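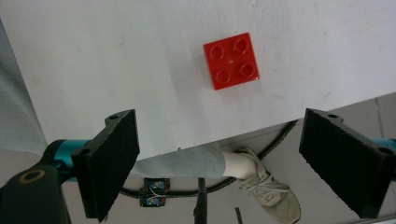

04/09/2022

Today I went to the public meeting of the town council about the old Sakmont land. The company Praltance wants to build 300 apartments there, and the hall was full before it started. Rhydian James spoke for the residents and he gave the council a petition with 1457 names. I signed it also, in the spring.

My neighbor does not agree with me. She says young families need a place to live, and I could not answer her very well.
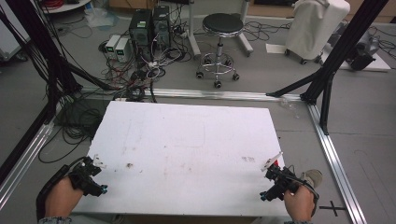
When will the council vote? At the end of September, if the traffic report is ready.

I walked home by the river and made soup. I will write my letter to the council tomorrow, in the morning, when my English is better.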